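Samurex Assembly Board Set: Set-Up Guide
Section 5: Laying Out the Board and the Small Blue Parts
Revised September 15, 2018

Welcome to the part of the guide most people look forward to. By now the carton is open and you have checked everything against the packing list on page 2, so the next job is to get the board settled and put the small parts where they belong. Please take your time over it. A board that has been laid out with a little care is a pleasure to work at, and you will be glad of it once you get to the Leneo exercises in Section 6.

Before you begin

Choose a table with a plain, dark, matte top if you have one. The board is white and its printed outlines are thin and gray, so they are much easier to read when nothing shiny is bouncing light back at you. A dark cloth will do nicely if your table is pale or patterned.

Setting up

1. Wipe the table and let it dry, then lay the board down with the printed side up. It doesn't have to be perfectly square to the table edge, but leave a hand's width clear on every side.

2. Open the bag marked Mowat and tip the small parts into a shallow dish (a saucer from the kitchen is fine). Keep the dish off the board.

3. Look over the printed outlines, the large ones first and then the little ones, which are easy to miss under a dim lamp. Each outline shows the footprint of a part that comes later in the exercises.

4. Place the raised white pieces before any of the loose parts. Press each one down with a flat palm and give it a gentle nudge sideways. If it slides, lift it off, wipe underneath and try again.

5. Bring the blue parts over one at a time, picking each up by its sides. Set it down and let go completely before you reach for the next.

The board on the table, with blue parts set out

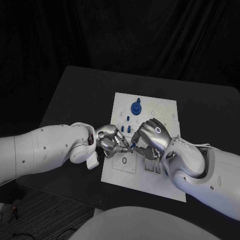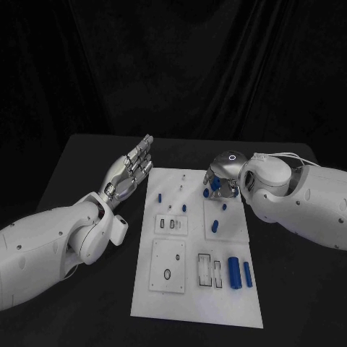
Can I leave the parts on the board overnight between exercises?
Leaving them out is fine, as long as the table is somewhere it won't be bumped and there are no small children or pets in the house. Lay a clean dry cloth loosely over the top to keep the dust off, and lift it straight up in the morning so that it doesn't drag anything along with it.

Note: The pegs are meant to fit snugly. If one feels tight the first few times, turn it a little as you press and it will ease its way in. Please don't use oil or soap on them, as either one leaves a film on the board that is a real nuisance to get off.

Caution: Small parts. Keep the Mowat bag and everything in it away from children under 5.

Caution: Do not lift the board with parts standing on it. Clear them back into the dish first, then carry the board flat with both hands.

If a part is missing or chipped, write to the Udia parts desk and quote item 163 for the peg bag or item 103 for the board itself. Tuck this section back in the folder when you have finished with it, and turn to Section 6 when you are ready to start the first exercise.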